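Prutum Workshop Members Finish Hand-Held Gripper Pair for Home Use

October – Members of Prutum, a shared workshop on Golestani Street, have begun trying out a pair of hand-held grippers on household jobs such as folding towels and moving small boxes. The work is led by Thoa Lục and Bảo Diệp, who started the project at Lục's kitchen counter and moved it to the workshop when they needed a drill press.

The project is called Flakeck. Its aim is to record how a person handles soft items, so that a small robot arm built at home can later be taught the same moves. The person doing the job holds one gripper in each hand and works at a normal table.

"Towels are harder than they look," said Lục. "The edge rolls, the pile catches, and you have to decide which corner to take first. We wanted to do that with fingers that a robot could also have."

Diệp looks after the recordings. The pair have logged 1706 attempts, most of them with cloth. Each attempt is kept, including the ones that went wrong, and tagged with the item used and the corner where the fold began.

Tests take place on ordinary furniture with everyday things left on it – tissue packs, shopping bags, a vase of flowers.

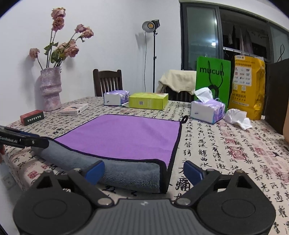
"If you clear everything away, you learn how to fold a towel in a lab," said Diệp. "Our homes have stuff on the table."

The next stage is the arm itself. Members are cutting the base plates now and expect to fit motors over the winter. Dravton, a local parts shop, is supplying fasteners and bearings at cost.

Prutum has 100 members and is open to new ones. Flakeck meets at 6 p.m. in the back workroom, and there are 2 places for people who can solder or are willing to learn. Build notes and a parts list will be posted on the workshop's website once the base plates are done.

Media contact: Bảo Diệp, Prutum workshop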